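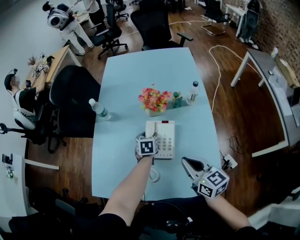 Desk phone on a shared table, cord management
Posted by flatpack_ops, 9:12 am
We have a long light blue table at the Covbridge office that several people use through the day, and I need a fixed layout for what stays on it. The main trouble is the phone. It is a plain white desk set with a coiled cord, and it lives at the near end, where the cord hangs off the front edge. Anyone pulling a chair in has a chance of catching it. The socket box is near the right edge with a black cable trailing from it. The middle is taken by a pot of artificial flowers, and the rest fills up with water bottles, one of them on its side on the left. The table is 109 inches long and belongs to a Nostimstead set, so drilling a grommet hole is out under the lease. Looking for a layout that keeps the phone reachable from the near end, keeps the cord off the edge, and leaves writing space.

coil_and_clamp, 9:31 am
Two separate cords to deal with. The coiled one between handset and base has to stretch, so do not clip it down. The line cord from the base to the wall should be clipped along its whole run. People often fix the wrong one and then wonder why the base slides when they pick up.

For the coiled cord, move the base back from the edge until the slack rests on the tabletop. On most desk sets that takes 4 inches or so of bare table in front of the base. Measure yours with the handset in the cradle, as a cord that has been stretched for years will sag more than a new one.

tern_island, 9:48 am
Replace the phone with a cordless one. It solves the whole thing.

flatpack_ops, 9:55 am
Not an option. The phone system is contracted and the handsets come with it. Also, a cordless handset on a shared table goes missing.

coil_and_clamp, 10:02 am
Agree with OP. A corded set has a fixed location and that is its main advantage on shared furniture. If the cord is worn out, a shorter replacement is cheap. Check the plug size before ordering. Handset plugs are narrower than line plugs and the two are not interchangeable.

midspan, 10:20 am
Before moving the phone I would look at the socket box. A surface box close to the long edge puts its cables exactly where forearms rest. If it is not screwed down, slide it toward the center line and run the cable back under the table with adhesive clips. Nghiêm makes a flat clip that holds on painted tops and comes off with a hair dryer. We used 4 on a shorter table and they have held since January. Wipe the surface with alcohol first and let it dry fully.

I would also get rid of the flowers. The center of the table is the only spot out of everyone's elbow range, and it is being spent on decoration.

papercut_east, 10:41 am
Disagree on the flowers. An object in the center marks the boundary between the two long sides. Take it away and people start sliding paperwork across the line. We removed a planter from ours and had it back within a month. Artificial is the right choice too, as there is no saucer and no water near the sockets. The drawback is dust. Blow them out with a cool hair dryer every few weeks and wipe the leaves.

midspan, 10:58 am
A strip of tape also marks a boundary and takes up no space at all.

papercut_east, 11:03 am
Tape lifts at the ends and collects lint. I would take the pot.

tern_island, 11:15 am
The bottles are the real hazard in my opinion. A capped bottle on its side will roll, and the caps are not always screwed down. I would ban drinks from any table with power on it.

coil_and_clamp, 11:22 am
A ban will last a week. Give the bottles a place and most people will use it. A shallow tray with a raised lip, on the side away from the sockets. Bedel sells a gray one that we use for coffee things. The lip matters more than the size.

flatpack_ops, 2:40 pm
Thanks, useful. Draft layout based on the replies. Tell me what is wrong with it.

1. Phone stays at the near end. Base moves back from the edge by the distance coil_and_clamp gave, with the keypad still facing the chair. Line cord gets clipped, coiled cord stays free.

2. Flowerpot stays in the center. It is a rounded cream-green pot with the leaves spreading over the rim, so the footprint to allow for is the leaves and the blooms, which are wider than the base. The small carton on its right and the dark-capped bottle beside that both have to go somewhere else. Same for the C'estbon bottle on the left. Upright is better than lying down, but it still stands out in open table.
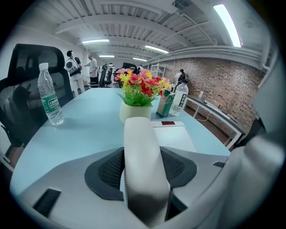
3. Bottles and small cartons go in one lipped tray, left side, past the flowers. Nothing with liquid in it goes on the right side, where the socket box is.

4. Socket box moves toward the center line if it turns out to be loose. If it is fixed, the cable gets clipped where it leaves the box and again under the table.

5. Chairs go in when not used. The black high-back one on the left is the widest and sets the spacing for that side.

midspan, 3:06 pm
Item 4, clip spacing. One clip at the exit and one under the table leaves a loop at the edge, and a loop at the edge is what a chair arm catches. Put one on the underside right behind the edge as well. Still against the pot, but I can see I am outvoted.

coil_and_clamp, 3:19 pm
Item 1 is good. Put thin rubber feet under the base if the top is slick. A light desk set will creep toward the user every time the cord is pulled, and you end up back at the edge. Check the old feet first, they harden with age and a wipe with alcohol sometimes brings the grip back.

tern_island, 3:27 pm
Item 3, the tray will fill with empties. Somebody has to clear it at the end of the day.

flatpack_ops, 3:44 pm
Added to the closing list, along with the chairs. Ordering the clips and rubber feet now. The tray can wait until I have measured how far the leaves stick out on the left. If the socket box is screwed down I will post the screw type, as I may need a driver I don't have.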